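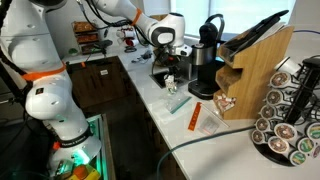
Review: Sosmont Bench Rules for Shared Robot Arms, second printing

Sosmont wants £38 for a wall chart and 2 sheets of stickers, and I was ready to be rude about it. The chart is good, annoyingly. Rule one: no cable crosses the working surface. Rule four: log every loose item before the arm moves, down to the plastic bags.

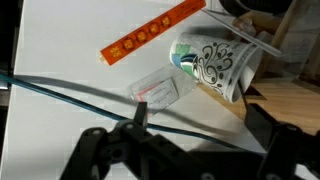
Rule four is where most kitchens will come unstuck, ours included. Bags and paper cups get a paragraph each, and both paragraphs sound tired. I'd have liked more on speed near people, which gets one line and a footnote.

The stickers are poor. Mine peeled by Tuesday — the Danzer ones hold better and come 160 to a roll. Buy the chart, skip the laminated upgrade.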